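November, Saturday, late morning

Playtest notes, Brorkero, third pass at the travel rules. Viktória running, me on the notes and also playing the ferrywoman. Started late, kettle trouble.

Main thing first so I don't lose it: the fatigue track is too long. 25 boxes looked fine on the sheet and at the table it's just a bar you nudge. We crossed the whole marsh and I'd ticked four. No one flinched at a tick. Want it down to nine or ten, each one costing something you can say out loud – a boot, a meal, a bit of temper.

Weather table. Still rolling d66, still getting fog. Fog does nothing unless there's something to hide, so the GM has to invent a thing every time. Viktória's fix: weather entries come in pairs, the sky plus what it uncovers or covers. Fog and a bell. Frost and tracks. I like it, it doubles the writing. Try it with only the first column before anyone writes the lot.

Ferry scene went long but good. Bargaining rule (offer, raise, walk away) worked with two players and fell over with three, the third has no verb. Gave them "vouch" on the spot. Vouch = put your own name on the deal, take the consequences if it sours. Keep. Needs a line on what happens if you vouch for somebody you've just met, came up straight away.

Combat: one fight, over in two rounds, nobody minded. The reed knife is too strong. Or the armour's too weak. Haven't decided, change one only, not both like last time.

Orbán (the town, not the module draft of same name, must rename one of them) has too many taverns. Cut to one. The toll house is more fun than all of them. 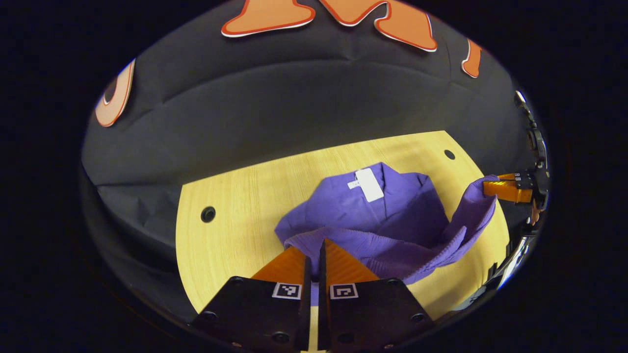

Notebook 2, p. 67

Afternoon. Re-ran the marsh crossing with a ten-box track, same party, same start. Much better. Two of us were bickering over who carries the lamp by the halfway stone, which is what I'd been after since the first draft. Box seven ("lose your temper") got used as a joke the first time and then properly the second.

Question left open: does rest clear boxes from the top or the bottom? We did top. Viktória wants the player to choose. Choosing is slower but they did talk about it in character, so maybe slow is fine there. Test both.

Text stuff for the zine version, tentatively Fesotden no. 1:
– travel chapter is 33 pages in the working file, has to be half that
– "hex" and "league" used for the same thing all over. Pick league
– example of play still has the old skill names. Rewrite, don't patch
– index can wait
– the ferry price list contradicts the toll house one, eggs are worth more than a horse

Map: the Nenico side is empty past the river and players headed straight there, of course. Either fill it or put something at the ford that makes them think twice. A single named danger would do. Not another bandit camp pls.

Crowdfunding page. Put off again. Draft blurb reads like a tax form. Viktória will have a go at the first paragraph, I'll do the bit on what's in the box. We agreed no stretch goals, then spent twenty minutes proposing strech goals. Written down here so I can point at it: NO STRETCH GOALS. Postage is the real worry, get a proper quote with the dice included and without.

Year in the setting is 1022 everywhere except the back cover text, which has no year at all. Add it or drop it from the rest, I don't care which.

Next session: new characters, fresh players if we can get any, start them at the toll house with three boxes already ticked. Bring pencils. Print the ten-box sheet on the thicker paper, the thin stuff tore when we rubbed out.

Also check whether "vouch" clashes with the oath rule in chapter four. Think it does.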